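Questions we get about the Womov letter block sets, answered in the order they tend to arrive in the inbox.

## What comes in the box?

Letter blocks in mixed colors, a small white board, a clear stand for the board, and a sheet of word ideas. The larger set also has a thin pen for drawing squares on the table. The Merner edition is the same thing in a nicer box, and yes, you pay for the nicer box.

## Do the colors mean anything?

No. We get this one weekly. Vowels aren't red, consonants aren't blue, and there is no hidden system for the gifted. Two blocks with the same letter may match or they may not. If your child has worked out a system, please don't correct them, and please don't send it to us.

## How do you play?

Write a word on the board and stand it at the back of the table. Draw one square for each letter along the front. Scatter the blocks between the two, including a few that have no business being there, and fill the squares.

You can fill them in any order. Some players go left to right like responsible citizens, others grab whatever letter they spot first and leave holes all over the place. Both count.

## How long should the word be?

Start with 5 letters. Three is over before anyone has sat down properly, and 10 is a hostage situation. One customer wrote to say they had managed a word with 14 letters. They did not say how long it took or whether everyone is still speaking.

## How many extra blocks should I throw in?

Two or three for beginners. Add more once the game gets too easy, or if you're losing.

## Can I draw the squares straight onto the table?

On a hard white tabletop, the pen wipes off with a damp cloth. Test a corner first. On bare wood it does not wipe off, and we have a folder of emails on the subject. Masking tape works too, or a sheet of paper if it's somebody else's table.

## Are these the same as the Vurner blocks?

Close. They'll mix on the table without complaint, but Vurner blocks are slightly taller, and a certain kind of player will notice — usually an adult.

## I've lost a letter. Can I buy just the one?

Yes, through Bagheri, who handle our spare parts. Singles ship in October and again in spring. Look under the couch before ordering. We say this with love and a long sales history.

## My word needs two of the same letter. Is that allowed?

Certainly, if you have two. Check before you write the word on the board. Finding out at the last square is bad for morale.

## Any words you'd suggest?

BREAD, CHAIR and PLANT are all good. BRAIN is the one we use ourselves.

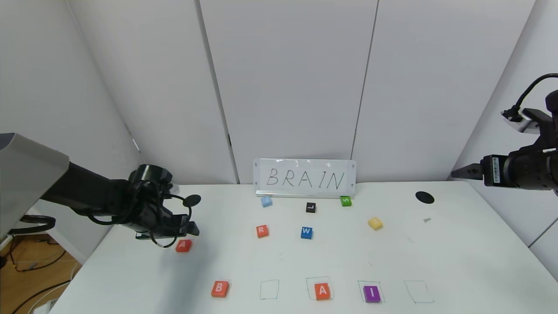

## What age is it for?

The box says 6 and up, meaning 6 and up. Younger kids enjoy it as well, though they tend to spell things like RWSAL and then ask you to read it aloud. Go ahead and read it. They'll tell you if you got it wrong.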